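Robot Safety and Failure Analysis
Lecture 7 notes: The run that passed
Instructor: Debashish Karunaratne
Revised 24 Mar 2025

Read these before the lab session. The Hemell report is on the course page. Read its appendix first, then the summary, and see whether you still believe the summary.

What was claimed

In December a team at Trivum put a pick-and-place controller through 1000 simulated trials and reported no collisions. The controller then went onto a real arm, and on trial 12 the gripper came down on the rim of a bowl and kept pushing. The bowl broke. An operator, Sajib Thambiah, hit the stop button. The software had logged the trial as a success.

The first explanation offered was "sensor noise." Be suspicious of that phrase. It gets written down when people want to go home. Ask which sensor, how much noise, and where the recording is. The report answers none of the three.

What the appendix shows

The collision checker compared the arm against the table and against itself. Objects on the table were left out of the check to save time, a setting someone switched on during early debugging. So "no collisions" meant no collisions with the things being checked. A gripper finger could pass straight through a bowl and the count would stay at zero.

The success test was no better. It asked whether the gripper had reached its target height and closed. It never asked whether anything was between the fingers.

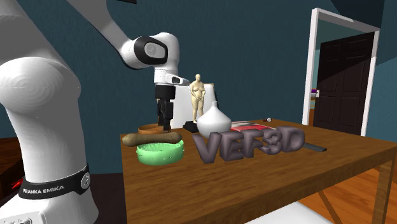 LAB 7 / SIMULATION EXERCISE

We use the Pramatari tabletop layout with the Franka arm. The gripper starts pointing down near the bowls, and the orange-brown bowl is the pick target. Note how the bone-shaped object and the green bowl sit in front of it. An approach from that side is a good place to start looking for trouble.

Run 60 trials with the settings as supplied and write down the collision count. Turn object checking on and run the same 60 again with the same random seed. Report both numbers. If they match, don't celebrate. Find out whether your change was loaded.

Then put one deliberate fault in: lower the target height until a finger must meet the bowl. A checker that stays silent here is broken, whatever it said earlier.

On the proposed fix

The report recommends the Sikder monitor, which stops the arm when the measured force goes over a limit. Fine, as far as it goes. The limit was tuned in the same simulator, with the same contact settings, and I have seen no test of it on hardware. Treat it as untested.

For your write-up

Two pages. State what your checker covers and what it leaves out. Include the log lines for the deliberate fault. "The simulation was not realistic enough" will get no credit unless you name the setting and show what changes when you change it.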